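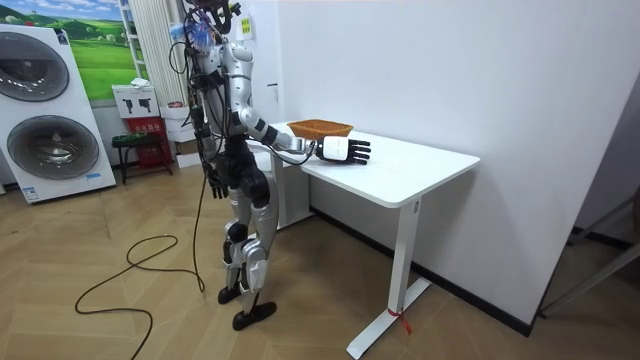 How long should I soak dry beans before I cook them?

Overnight is enough for most beans, and lentils can go into the pot without soaking. Very old beans may need longer, and some of them will stay hard whatever you do.

Wondia Food Co-op > Newsletter > April > In the Kitchen

Beans, water and patience
April, by Soledad Lorente

The question above is the one I receive most often since I began to write these pages, so this month I will answer it in a longer way. I grew up in a house where beans were eaten almost every day in winter, and my mother never measured anything. When I moved to Mekuldale and wanted to cook the same dishes, I had to learn again from the beginning, with other beans, other water and a stove that was much stronger than hers. Many things I believed were only habits of my family. Some of them were good habits and I keep them still.

Start with the age of the bean

A dry bean looks like it can live forever, but it is not so. After one year in the cupboard it takes more time to become soft, and after two or three years you can boil it the whole afternoon and still find a hard point in the center. It is safe to eat if it was kept dry, only the texture suffers. For this reason I write the month of purchase on the jar with a wax pencil. When a new bag comes into the house I do not pour it on top of the old beans. If you mix them, one half will be mush while the other half is like gravel, and there is no way to save that pot except to put it in the blender for soup.

Our white beans at the co-op come from Zabala, the farm on the east side of the valley, and they are from the last harvest. The first delivery was 79 sacks and it went quickly, so we asked for a second one. You will notice that these beans cook faster than the ones from the supermarket. A few members told me they overcooked them the first time. Please begin to taste early.

Sorting and washing

Spread the beans on a plate or a tray with a light color and look at them under a good lamp. Take out the broken ones, the ones with holes, and any small stone. Stones are rare now, but they exist, and a dentist is more expensive than a minute of attention. After this, wash the beans in a colander until the water runs clear.

The soak

Put the beans in a large bowl. They will grow to double their size or more, so the bowl should be bigger than you think, and the water should stand well above them. My mother used the same bowl for the bread, and one morning in my childhood the beans had climbed over the edge and were all over the counter. I add one spoon of salt to the water. Many people have heard that salt makes the skin hard. I believed it also, for years, until I tried two bowls side by side and the salted beans were the ones with the softer skin and the better taste inside.

If your kitchen is hot, put the bowl in the refrigerator. Beans left in a warm room for too long begin to ferment, you will see small bubbles and smell something sour. When this happens I throw them away.

There is also the quick way, for the person who forgot. Cover the beans with water, bring them to a boil, let them boil for two minutes, turn off the heat, cover the pot and wait one hour. Then throw out this water and continue as usual. It works well for white beans and black beans. With chickpeas I was never satisfied, they prefer the night.

Red kidney beans need more care

This part I ask everybody to read. Raw red kidney beans contain a substance that can make you quite sick, with vomiting and strong pain in the stomach, and only a few undercooked beans can be enough. It is destroyed by real boiling. Soak them for at least five hours, pour away the water, cover them with fresh water and keep them at a full boil for 30 minutes. After that you can lower the heat and cook them until they are completely soft.

Do not put raw kidney beans directly in a slow cooker. Some of these machines stay close to 80 degrees Celsius (176 Fahrenheit), and at this temperature the beans may become soft while the substance is still there. Boil them first on the stove, then use the slow cooker as you wish. White kidney beans, which are sold as cannellini, have less of it, but I treat them in the same manner. The beans in cans are already cooked and have no such problem.

In the pot

Use a heavy pot if you have one. Mine is an old Judeck with a lid that does not close well, and I think this is even an advantage, the steam goes out a little and the beans do not boil over. Cover the beans with fresh water, about the width of two fingers above them. Add an onion cut in half, a bay leaf, some garlic with the skin on and a good spoon of olive oil. Bring it to a boil, take off the foam, and then turn the heat down until you see only a lazy movement on the surface. A violent boil for hours breaks the skins.

Tomatoes, vinegar, lemon and wine should wait until the beans are soft. Acid keeps them firm, and I have ruined more than one dinner by being in a hurry with the tomatoes. The water in our town is hard, and this also slows the cooking. If your beans refuse to soften, add a small pinch of baking soda. Use truly a pinch, because with more than this the taste becomes like soap.

To know if they are ready, I do not trust one bean. Take five, from different places in the pot, and eat them. If all are creamy inside, turn off the heat. If one is still chalky, give it ten more minutes and taste again. Let the beans rest in their liquid before serving, they continue to drink salt and flavor while they cool.

Keep the liquid! It is the best part and many people pour it in the sink. I use it for soup, for rice, or to thin the beans on the next day when they have become thick. Cool the beans in a wide, shallow dish so that they do not stay warm for a long time, and then put them in the refrigerator, where they are good for three or four days. They also freeze very well when they are covered with their liquid. Leave some space in the container.

A letter from a member

Ramesh Joshi wrote to me after the winter issue, where I said that a pressure cooker is not necessary. He does not agree, and I promised to print his opinion:

"In my family we would not own a kitchen without a pressure cooker. I come home at 6 in the evening with chickpeas that were soaked in the morning, and we eat before the children are tired. Please tell your readers not to fill it more than halfway with beans, and to add a spoon of oil against the foam. Also tell them that black cardamom is better than bay leaf."

I tried his chickpeas with black cardamom. They have a smoky taste that I did not expect and I made them again the same week. On the pressure cooker I am still thinking. The sound makes me nervous.

White beans with greens, for six

Soak one pound of Zabala white beans overnight and cook them as I explained. In a wide pan, warm a generous amount of olive oil with four sliced cloves of garlic and a little dried chili, slowly, until the garlic is pale gold. Add a large bunch of chard, washed and cut, with the stems first and the leaves some minutes later. When it is tender, add the beans with enough of their liquid to make everything loose. Let it cook together for ten minutes, crush a few beans with the spoon to thicken it, and finish with lemon juice and black pepper. Toasted bread is welcome. In my house we put a fried egg on top for the ones who are very hungry.

Chard is at the co-op now and the spinach will follow. In the next issue I will write about lentils, and about a member's question on why the green ones sometimes turn the soup gray.

Wondia Food Co-op, Mekuldale | Contact the newsletter | © Wondia Food Co-op | Back to top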